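Robot demonstrators wanted (patience essential, genius optional)

Plundex, Goltville
Part-time and full-time, fixed term, starting July

We are looking for people to show robots how to do things. That is the whole job, and it is harder than it sounds, mostly on the feet.

You will be working on Wutamine, our programme for teaching two-armed robots to handle ordinary lab equipment. The robots are strong, tireless and reasonably expensive, and left to themselves they will hold a plastic flask like a toddler holding a cat. They learn by being shown. Somebody has to do the showing, and the current somebodies would like a day off.

What you would be doing

Most shifts are spent at one table, on one task, many times over. You might spend a morning pouring coloured liquid from a cylinder into a beaker, then from the beaker into a flask, then putting the lid on the flask, then taking the lid off again. Some of this you will do with your own hands. The rest you will do through the robot, either by moving a pair of leader arms that the robot copies, or by taking hold of the robot's arms and guiding them through it.

Between takes you set the table up again: baskets left and right, glassware that is in fact plastic (we learnt), spill cloth within reach. Each take gets a short note saying what went wrong. "Nothing" is a permitted answer but we will look at the recording. 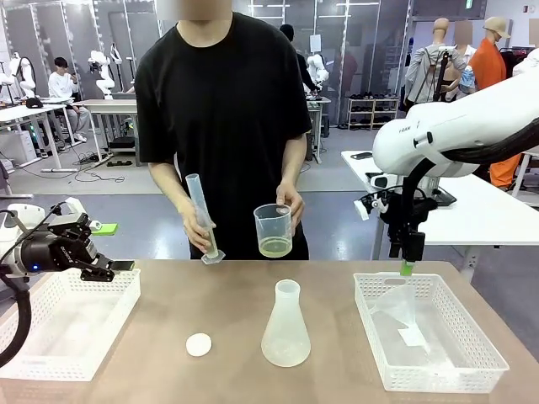

Plundex – Demonstration Team, Wutamine Programme

The cylinder and beaker job is a good one to picture when deciding whether to apply. You stand on one side of a brown table, the two arms reach in from the left and right, and the green pads on the fingers are what you will come to think of as hands. An Erlenmeyer flask is a wide thing with a narrow neck, and it does not care how experienced you are. If the thought of getting the liquid into it for the fortieth time before lunch fills you with quiet determination, read on. If it fills you with anything else, the marketing team is also recruiting.

It is a shared room. Other people will be working with other arms while you work with yours, and you will need to be able to concentrate through that. You will also need to be tolerant of cables.

What we need from you

Steady hands and a fairly steady temper. You should be able to stand for up to two hours at a stretch, follow a written procedure, and stop at once when someone says stop. You should be able to repeat a movement slowly without drifting into doing it your own way, however much better your own way is. We do want to hear about your own way. Tell us at the end of the shift.

No robotics background is required. Our best demonstrator so far came from a bakery, and our second best used to repair clarinets. People who have played a lot of video games often assume they will be brilliant at this, and some of them are, by the second week.

Left-handers are very welcome. The robot has two arms and at present a strong bias towards one of them, which is our fault.

What you get

Pay is 3050 a month gross for full-time, with part-time worked out in proportion. A full-time shift is 8 hours including breaks, and the breaks are real ones. Training lasts two weeks and is paid at the full rate. There is a decent coffee machine, which has so far been kept well away from the programme.

You will be recorded. The cameras are there for the hands, the arms and the objects, and faces are blurred before anything is used for training. We will go through the consent form with you in person, and you may take it home and think about it.

To be clear about the ending: this contract runs for twelve months. By then the robots should be pouring tolerably well, or we shall know why they are not. Several of the last group have moved on to checking recordings, writing task procedures or training new demonstrators.

How to apply

Send a CV of one page and a few lines telling us about something fiddly you have done many times without losing interest. We don't need a covering letter about your passion for innovation. Quote reference 1912 and address it to Jonas Lüthi, Demonstration Team, Plundex, Goltville. Applications close on 17 May 2025.

If we like the sound of you, we will ask you in for a trial session in room 823, in the Nishimura building. It lasts half a day, it is paid, and you will be given a turn at the leader arms. Wear flat shoes and sleeves that stay out of the way. Expect to be bad at it for the first hour; Jonas was, and he keeps the recording.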